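Sorting Small Objects with a Wrist View: Final Report

Drovgate Robotics Practicum, Group Project

1. Summary

We built a controller that moves small objects into a bin in simulation, using only the view from the wrist camera and the joint readings. The arm model is Hundov, the simulator is Flelum, and the starting code was the Bakker baseline that the course hands out. Over 200 test episodes the final version placed the object in the bin 179 times. The baseline was not run on the same seeds, so we do not give a percentage improvement. This report covers the setup, the two controller stages, the results and the failures we could explain.

2. Task and rules

An episode begins with the arm in its home pose and one target object on the work surface. The controller has 1,000 steps to get the target into the bin. An episode counts as a success if the target's center is below the bin rim and inside the walls at the last step. Objects already in the bin stay there and may be pushed around, but if one leaves the bin the episode is a failure.

The rules of the practicum do not allow the controller to read object poses from the simulator. They may be read afterward for scoring. We kept scoring in a separate process that writes to its own log, so that a pose could not reach the controller by accident. An early version of our code did leak the bin position through a debug variable. We found it in week five and threw out everything recorded before then.

Scene contents are drawn at the start of each episode: surface colors, lighting, target shape, target position, and a set of larger items that serve as clutter. The clutter is fixed in place. Touching it is allowed but it costs steps.

3. Camera placement

The camera is attached behind the gripper and moves with it. The gripper housing is always at the bottom of the view, which has one advantage: the relation between a pixel and the gripper is constant, and no hand-eye calibration is needed at run time. The disadvantage is range. Close to the work surface, large items take up most of the pixels and the target may not be visible at all. A view with a long gray cylinder across the top and a yellow block at the right leaves the detector little open surface to search.

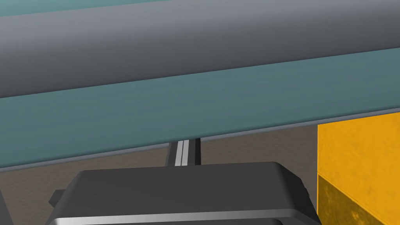 One of the graders asked at the interim review why we had not simply added a fixed overhead camera, and said that most groups in earlier terms had done so and finished the approach stage in half the time. The grader also thought the wrist-only version would be hard to debug, and suggested we log the overhead view even if the controller never used it.

We took the second suggestion and declined the first. The overhead log was useful for sorting failures (section 7). An overhead camera as a controller input would have made the search stage unnecessary, and the search stage was the part we had proposed to study.

4. Search and approach

The detector is a small convolutional network that outputs a heat map for the target and a second heat map for the bin. It was trained on images rendered in Flelum with the same randomization as the test episodes but with different seeds. A fixed mask removes the pixels covered by the gripper. Without the mask the network learned to fire on the bright parts of the gripper in some lighting draws.

If the target heat map has no peak above threshold, the arm goes into search. Our first search pattern was a raster at constant height. It spent too many steps and often ran past clutter at a height where the clutter hid the target. The second pattern raises the gripper first, looks in 3 directions, and only then comes down toward the strongest response. Raising first is slower when the target is close by, and we accepted that cost.

The approach itself is a proportional controller on the pixel error, with the gain reduced as the gripper comes down. Height comes from the joint readings. We do not estimate depth from the image. The target is always on the work surface, whose height is a known constant in the task definition.

5. Grasping

The gripper has two fingers and closes in one axis. Finger orientation is chosen from the second moments of the target heat map. For round objects the orientation is close to arbitrary and the controller keeps whatever it has, which avoids a needless wrist turn. For elongated objects it turns the wrist so that the fingers close across the short side.

A grasp is accepted if the finger opening stops changing before reaching the fully closed value. The Bakker baseline used a timer here, and a missed object was carried to the bin as if it had been picked up. Replacing the timer with the opening check was the smallest code change in the project. When the check fails the arm rises, runs the detector again and retries until the steps run out.

6. Transfer and release

Transfer begins with a lift to a fixed height. The controller then looks for the bin. The bin is large in the image and the detector rarely missed it, but knowing that the bin is in view is different from knowing where its opening is. Seen at an angle, the near wall fills more pixels than the opening does, and the first version of the bin heat map peaked on the wall. The gripper then stopped short and released over the floor.

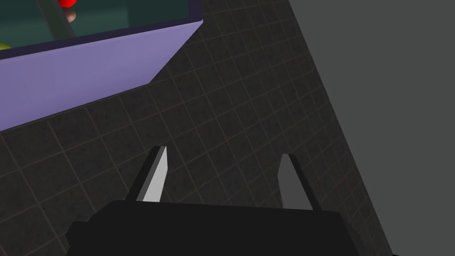
We relabeled the training images so that the bin target was the center of the rim polygon and no longer the center of all bin pixels. After retraining, the peak moved to the opening in nearly all of the validation images. A small offset toward the arm remained for steep views. We corrected it with a term that depends on the camera pitch, fitted on the validation set.

Release is done at rim height plus a margin. A larger margin protects the fingers from the wall, but round objects bounce more. We tried several margins by hand and kept the lowest one that gave no wall contact in the validation episodes. A proper sweep was planned and was dropped for lack of compute time.

7. Results

Test episodes: 200
Successes: 179
Failures: 21
Step limit: 1,000

The failures were sorted by two of us using the overhead log:

Target not grasped before the step limit: 11
Object released outside the bin: 6
Object dropped during transfer: 4

Of the 11 grasp failures, most had the target close beside clutter, where one finger came down on the clutter item and the compliance limit stopped the descent. The retry logic does not help in this case, as the detector returns the same position and the arm repeats the same motion. A retry that changes the approach angle would be the obvious thing to add.

The releases outside the bin came from steep camera pitches beyond the range used to fit the correction term. We should have clamped the pitch. The drops were all elongated objects gripped away from their center.

8. Limits of the work

Everything was done in simulation and no claim is made about a physical Hundov arm. Contact in Flelum was run with default friction for all objects, and the number of drops would likely change with other settings. The surface height is given to the controller, so it would fail on a tilted or stepped surface. The test seeds were generated once and used once, on a Thursday night after the code was frozen.

9. Files

The repository contains the controller, the detector weights, the seed lists and the scoring script. The overhead log is stored separately on the Drovgate course drive due to its size. The scoring script expects the log folder as its first argument and writes one row per episode. Rows marked "void" belong to the interim runs and are skipped by the summary.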